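I get a lot of the same emails about storing blocks in metal bins (more than I ever expected when I started writing up my toy-shelf habits!), so I've put the answers in one spot. If yours isn't covered, write to me and I'll add it.

## Why metal bins for blocks?

Mostly stubbornness. I went through a couple of rounds of plastic tubs and the corners split on every one. Then I picked up a pair of old gray bins at the Wollton surplus sale for next to nothing, and I've been a metal bin person ever since. They're heavy, they stay put when you rummage, and you can shove one up against the other without either of them bowing.

## Aren't they loud?

Yes. Dumping a full load of blocks into a bare metal bin at seven in the morning will make you very unpopular. Mirjam Pfister wrote in to say she lines hers with a cut-up yoga mat, and I tried it for a while and liked it fine, but crumbs got under there and I gave up. Now I just lower things in by the handful.

## How many blocks fit in one?

My big set is 826 pieces and it takes two bins with room at the top. I wouldn't fill one to the brim even if you can, you'll never be able to lift it. For everyday use I keep 300 in the front bin and leave the rest in the one behind.

## Do you sort by color?

I used to! I had a whole system, and it lasted until the first rainy afternoon. These days I sort by shape if I sort at all, long ones together and the little odds and ends in a bag. Hamish Yule swears by color and sends me very persuasive messages about it every October. If you've only got a couple of colors, like red and green, it's probably not worth the trouble.

## The paint is coming off the inside. Should I worry?

Depends what you've got. If it's old and you don't know what the paint is, I wouldn't let small kids use the bin, full stop, and I'd test it or get it stripped before anything that ends up in a mouth goes in there. If it's a newer bin and you know the finish is safe, you can knock off the flakes with a stiff brush, wipe it out with a damp cloth and repaint the walls. I don't bother painting the floor because the blocks scrape it bare again in no time.

## What does a worn one look like?

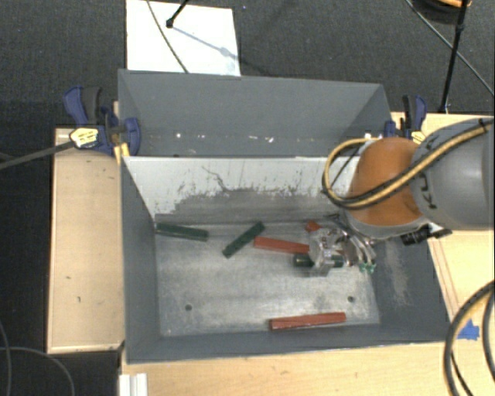 *Nearly empty, with three red blocks and three green. The chipped paint is on the far wall, and the floor is scuffed bare.*

## What are the holes in the bottom for?

I don't know what they were meant for when the bins were made. A small hole is no bother with long blocks, but beads and pegs will find their way out, so put a bit of tape over it from underneath. Duct tape holds up better than masking tape.

## Can I get the cloudy look off a metal floor?

Sometimes. Warm water with a squirt of dish soap first, then dry it right away with an old towel. If it's still cloudy after that, it's likely just scratches and age, and I'd leave it alone. Please don't go at it with steel wool like I did (I made it so much worse).

## Do you sell bins?

Nope, sorry! I just like talking about them.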